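The Long Life of a Good Towel
By Kalliopi Lazarević
2 October 2020

My grandmother had a drawer in the back hallway of her house in Arkorley that stuck in wet weather, and inside it were the towels. I don't mean the nice ones, which lived in the upstairs closet with a bar of soap tucked between them. These were the other ones, the thin and faded ones, the ones with a corner missing where somebody had needed a patch. As a child I thought of that drawer as a kind of retirement home. It was years before I understood that those were the towels doing all the work in that house, and that the ones upstairs had barely started.

I have been thinking about her drawer a good deal this fall, partly because I've been home so much and partly because I spent a happy week in February in Nornby, before travel got complicated, visiting a small weaving mill that has made terry cloth in the same brick building for longer than anyone on the floor could tell me. The mill is called Zupan, after the family that bought it, and it has 48 looms, of which the foreman admitted he truly trusts 10. The noise in there is tremendous. You feel it in your teeth, and then after an hour you stop noticing, and then you walk outside and the quiet makes you a bit dizzy.

Terry, if you have never had cause to wonder about it, is woven with two sets of lengthwise threads. One is held tight and makes the ground of the cloth. The other is let out slack, so that when the weft is beaten up against it the extra length has nowhere to go and stands up in loops. It's the loops that drink up the water. More loops, or longer ones, and you have a thirstier towel, though also a heavier one that takes half the day to dry, and the people at Zupan will argue about where the sweet spot lies for as long as you care to stand there (I stood there quite a while).

What surprised me most was how many of them go home to old, flat, scratchy towels and like them. A woman in the finishing room told me she would never dry her back with anything less than ten years old. She wanted to feel it, she said. Her husband prefers them fluffy, so they keep separate shelves, and they have been married a very long time.

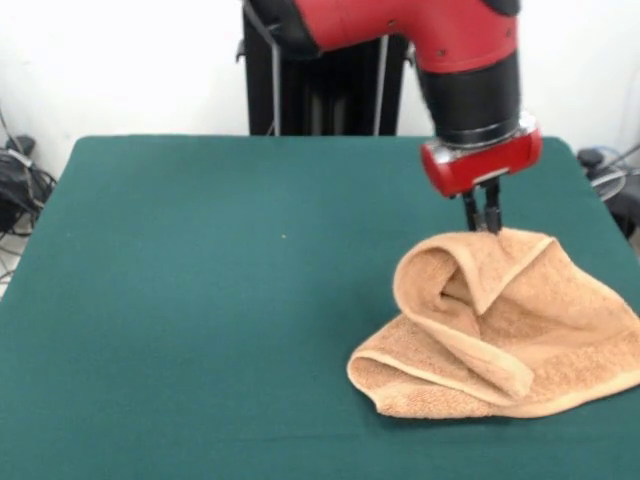 What Softness Costs

Most of us ruin our towels with kindness. We want them soft, so we pour in fabric softener, and the softener leaves a coating on the loops that keeps the water off them. Then we wonder why we step out of the shower and just push the damp around. The mill's advice was plain enough: less detergent than you think, no softener, a good hard shake before the line or the dryer, and room in the machine for everything to move. A cup of white vinegar in the rinse now and again will help with the residue, though please don't mix it with bleach.

I tried all this when I got back, on a set I had bought years ago from Zosumden and nearly given up on. After a couple of washes they were drinking again. I was so pleased that I telephoned my sister, who was in the middle of dinner.

From Bath to Bucket

And then there is the slow trip downward, which is my favorite part. A bath towel gets a pulled thread, and then a bald place, and one morning you find you are handing it to the dog. My grandmother cut hers in half at that point and turned the raw edges under on her old machine — two hand towels, good for another few years. After that came squares for the kitchen, and after the kitchen the bucket, and after the bucket my grandfather took them out to the garage and we didn't ask.

I have one of her halves still. The hem wanders terribly, and the blue has gone to something like dishwater, and I use it for drying lettuce.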